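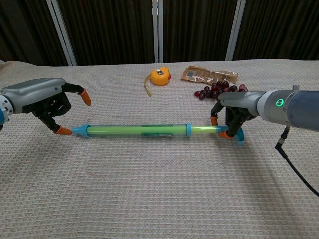

Blue and lime-green water pump toy on a waffle-textured cloth, with grapes and a tape measure farther back.

Jotus Waffle Throw, 72 inches, reviewed 6/10/22

I bought this throw in December after reading one too many posts calling it the last blanket you'll ever need. I own 7 blankets. I doubted it then and I doubt it now.

The weave is the selling point. Jotus says the little squares trap air and keep you warm without weight. Maybe. On my couch it was fine for a movie and useless for a nap with the window open. My old fleece from Drostwood cost a third as much and does that job better.

Then there's washing. The tag says cold, gentle, lay flat. Who has the floor for that? I used the dryer on low and lost 3 inches of length on the first go. It has held steady since, I'll give it that. No pulled threads either, which surprised me with a cat in the house.

My neighbor Felicidad Mercado has the same one and loves it, but she uses it as a bedspread and never sits under it. As a cover it does look nice. Crumbs settle into the squares, though, and shaking it out gets you only half of them.

The box promises softness for 1000 washes. I'd like to know who sat through those. Mine is a bit scratchier than when it came.

Okay at half price. At full price, get the fleece.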